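**Sorkus opens small-item sorting room at Mornby**

2024-01-04, for immediate use

Sorkus has opened its new sorting room at the Mornby site. Wooden table, white plastic bins with handle holes, good light overhead. Small stuff only: packets, wipes, the bits that get lost in bigger boxes. Kits go out to community halls and schools accross the Arnby area.

Work started in November. First target is 1,000 kits, packed in batches of 20. Each kit gets packets and wipes, plus a printed list.
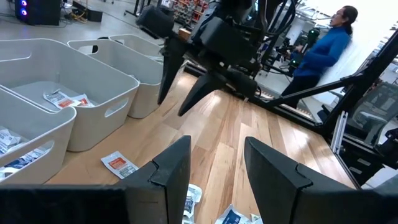
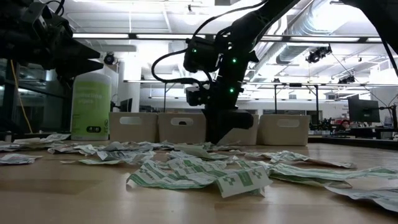 "Small things take the longest," said Zuzanna Kaczmarczyk, who runs the room. "You want one table, bins within reach, everything sorted before a kit gets closed. We used to do it on the floor of the van."

17 halls signed up so far. Room for 30 in this round. Delivery by Georgiev, same routes as before, no charge to the halls.

Radosław Pawlak, deliveries: "Halls should tell us what they've run out of. Saves us sending the wrong thing. Please dont wait until the cupboard is bare."

Sign-up forms at the Mornby front desk, or ask your hall contact. Spare bins with lids also welcome, clean please. Larger donations by arrangement, ring first.

Press contact: Zuzanna Kaczmarczyk, Sorkus, Mornby site.

Ends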